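Workshop notebook, Foltby toll register
22/05/2025
Written by Hertta. Present in the morning: Rigoberto, Neusa, me. Gaetano came after lunch.

Continued with the second register. We have now 738 entries in the table from a total of 974. The total is from the clerk's own numbering in the margin, and I do not trust it completely, as he jumps over one number on folio 12 and uses another one twice on folio 30. For the moment we keep his numbers in one column and ours in another.

The hand changes on folio 33. The first clerk writes a long s that goes far below the line and his "e" is nearly always closed. The second clerk has a reversed "e" and he abbreviates everything. "Mr" is sometimes master of the ship and sometimes merchant, and one must look at what column he put it in. Neusa thinks there is a third hand for the corrections. I see only the second clerk with a different pen. We left a note in the table and did not decide.

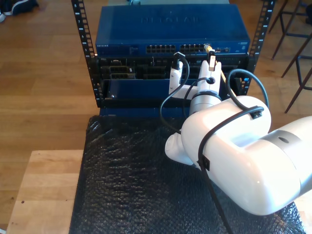 The difficult thing today was the salt. In the first part of the register the salt is always in "weys." From folio 33 it is in "weys" and also in "barrels," and the toll per unit does not agree with either if we use the same rate all through. Rigoberto calculated it back from the sums at the foot of each page. With the old rate the sums are right until the end of folio 35, then they are too low on every page. So either the rate was raised, or the second clerk had a smaller wey in his mind. In the town order book there is a line about "the newe custome upon salte" but the date is damaged and only the month of June can be read. If this is the June before folio 36, it explains everything very well. I would like to see the original before I believe it.

Ships. The Ticona appears four times, always with salt coming in and hides going out. The Celine appears two times, and the second time under another master. In my first transcription I had her as "Celmie," please correct if you find this form in the older files. Gaetano says that the Celine is also in the Reson harbor accounts in the same summer, paying for the use of the crane. He will send the reference. If she was in Reson in the same week as she paid toll in Foltby, we have a problem with the dating, or there were two ships with this name. Both are possible.

Reminder about the years, because I made the mistake again: this clerk begins the new year on March 25. An entry for February belongs to the winter after the December before it, also if the year number looks the same. In the table we write both years with a stroke between for everything from January 1 to March 24. I corrected 29 rows in the afternoon. They were all mine.

Fidelina wrote by e-mail from the county archive. She compared our photographs with the original for folios 36 to 40. Her corrections:
folio 36, line 8: read "hoppes," not "hoopes"
folio 37, line 2: the sum is struck out in the original, very faint, it does not show in our photograph
folio 39, line 14: there is a small hole, so the letters after "Will" are lost. Do not complete to "William"
folio 40: the note at the foot is upside down and is a pen trial, no historical content

I put in all four. For folio 37 I marked the sum as canceled and kept the number, so the page total can still be checked.

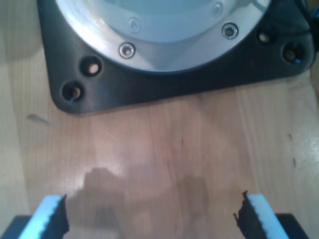
Do we count an entry when the toll was forgiven and no money was paid?
We count it, with zero in the money column and the clerk's reason in the notes. The ship was in the harbor and the goods were landed, and for the trade this is the same as a paid entry.

Rigoberto asked also what to do with the fishermen of the town, who pay one sum at Michaelmas for the whole season. I propose a separate sheet. If we put them between the ships, the autumn will look much busier than it was. Neusa does not agree fully, she would keep everything in one sheet with a mark, as the register has it in one book. We speak again when all 51 folios are finished.

Words not solved:
"garbell" on folio 34, maybe the refuse from sifted spice, but the cargo is only salt and iron
"Petir of the Stathe," is it a surname or where he lives?
the sign like a 4 with a tail after the word "hides"

For next time: Neusa reads folios 41 to 44, I check them. Rigoberto makes the list of masters with all spellings. Gaetano looks for the Celine in Reson and, if he has time, for any new rate on salt there. I will ask Fidelina if she can look at the damaged line in the order book under the ultraviolet lamp.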